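Drunus says its stitching software needs no help. Its own numbers are thinner than that

Drunus, the surgical software company, put out a new release of its suture planner on Tuesday and called it "hands-off wound closure." The planner, named Asen, takes in camera views, decides where the next stitch should go and sends the motion to a pair of instrument arms. The company says it closed cuts with no operator input in most of its bench trials. It did not say how it picked the cuts.

The claim rests on 908 stitch attempts, logged over the spring and summed up in a paper the company posted with the release. The paper has not been reviewed by anyone outside. It counts a stitch as done when the needle has passed through both sides and the thread has been pulled to a set tension. Whether the stitch then holds is not part of the score. 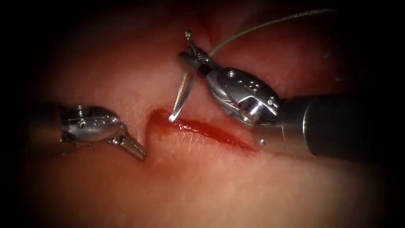

Placing the needle is the part Asen is supposed to be good at, and the paper spends most of its pages there. The planner builds a surface model of the tissue, finds the two lips of the cut and works out an entry point, an exit point and an arc between them. Errors at the start carry through the whole arc, so a lot depends on the moment when the point is right at the upper lip near one end of the cut and the other arm's grasper is waiting, closed, just across from it. Drunus reports that the planner re-checks its surface model at this stage and will back off if the tissue has moved. It gives no figure for how often it backed off, or how many tries it was allowed before the attempt was thrown out.

That last point matters. A footnote says attempts that were "ended before commitment" are left out of the 908. A planner that gets to quit the hard ones and not have them counted will look better than it is. We asked Drunus for the full tally and were told it would come with a later version of the paper.

Thread is the other weak spot. Needles are stiff and shiny and the software knows their shape ahead of time. Thread bends, crosses itself and goes out of view behind the tools. Asen tracks it as a chain of short segments and guesses at the hidden parts, and the paper admits that the guess can take up to 400 milliseconds to settle after a fast pull. For that stretch the arms are moving on old information.

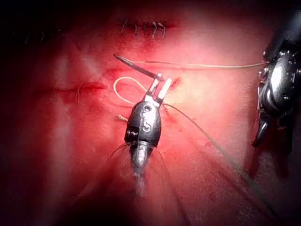
Suture thread drawn across to the second instrument, with a row of finished stitches along the top.

The older control layer, Surdu, sits under all of this and does the plain work of turning planned paths into joint motion. It has been out for a while and has a decent name among labs that use it. The new release lets Asen override some of Surdu's force limits "when confidence is high." The paper does not say how high, and the confidence score comes from Asen itself. In other words, the part of the system that wants to make the move also gets to decide if the limit applies.

Clalard, a smaller rival that sells a planner of its own, published a set of test cases in April and invited other groups to run them. They include wet surfaces, strong glare and thread already lying across the cut. Drunus did not use them. Its paper says the cases "do not reflect intended use," a strange thing to say about glare and blood.

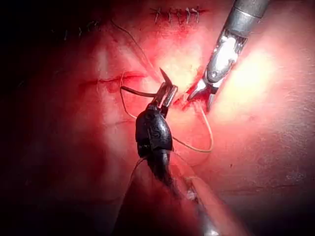
There is real progress in the release. Planning time per stitch is down to 5 seconds, and the logs can now be replayed step by step, so an outside lab could in principle find out why a given needle pass went wrong. Earlier versions saved only the final path. Labs with a license can also turn the override off, though it is on by default and the switch is in a settings file, not on the operator's screen.

But the replay tool works only on logs Drunus chooses to share, and so far it has shared 30. All of them are marked as successes. A person who wants to know how the planner behaves when it loses the thread, or when the tissue shifts under the needle, will not learn it from those.

The company says a larger set of logs is being prepared and that the override rules will be written up in a separate note. It gave no date for either one. The release is open to current license holders now.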